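Notebook, bench 2, Stunstead workshop
May, started 9:40
Written by Natália, for Yeshi and whoever takes the bench after me

Today I continue the review of the Volteck finger kit, the one we have on loan from Nelenholm. The question is still the same: do we recommend it for the glassware sorting cell, or do we send it back and stay with suction.

Fitting took 25 minutes, mostly for the cable. The instructions are clear, only the drawing for the left finger is printed in mirror. I wrote this to Nelenholm already. Grip force I set at 6 N and I did not touch it for the rest of the morning.

I began with the upright grasp on a plain drinking glass, because this is the easiest case and I wanted a baseline.

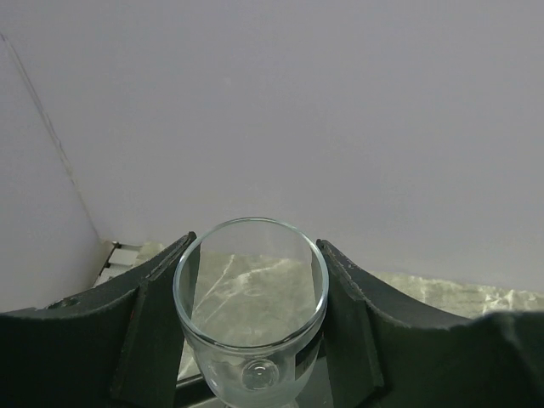

The flat pads are the best part of the kit in my opinion. They are wide enough that small errors in the centre position are forgiven. What I do not like is the wear on the finger edges. This set was a demo set before us, so I cannot say how old the marks are. Yeshi, please ask them if the fingers can be bought separately from the pads. The price list has only the complete kit at $700, and for a spare part that is too much.

After coffee I changed to the marble table. Our customer has glossy counters and I wanted the same trouble here that we will have there.
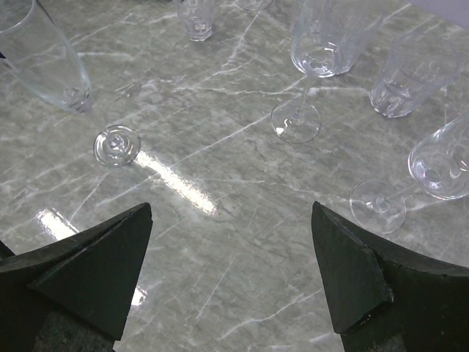 Clear glass on polished stone is hard for the detector which is included in the kit. The veins go straight through the stems and the feet, and the ceiling lights make strong streaks in the stone. I would like to repeat this with the lights over the bench turned off and only the side lamp on. The setting for exposure is hidden two menus deep, under "Scene". My note for the colour of the side lamp is on the shelf label.

For stemware lying on its side the manual suggests to go for the stem, close to the foot. I think this is right for the wine glasses, but for the flute I would prefer the thick place where the bowl begins. The stem of a flute is too thin for me to trust it.

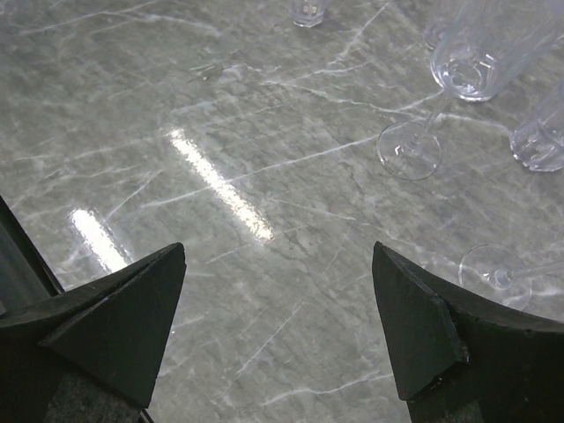

Also the clearance has to be watched. The fingers become quite broad behind the tips, and when two glasses lie close the outside of the finger can touch the neighbour before the tip is in place. In the planner I put 12 mm extra around each finger. Yeshi thinks this is too careful. Maybe, but I am the one who sweeps the floor.

Asked Volteck support if narrower tips exist for this body. Reply came before lunch: yes, but not yet for sale in Canada.
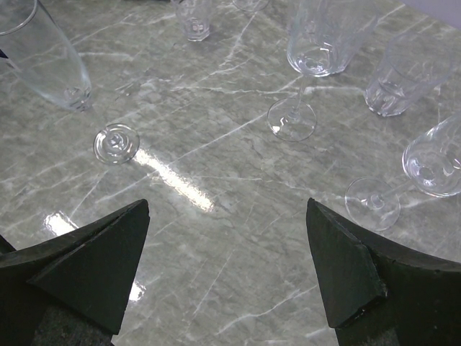

To do before we answer Nelenholm:
- same layout, lights off, side lamp only
- wipe the table with the microfibre, not with paper
- measure the pads before and after a full day of cycles
- compare with the suction cup on tumblers only, stemware is not fair for it
- ask about the training day, is it included in the loan or invoiced to us

My opinion for the moment: the hardware I would keep, the detector I would replace with our own. Yeshi Birhane wants to see the pad measurements first and I agree to wait for them. The kit stays mounted overnight, please do not lower the arm by hand.

N. Sýkora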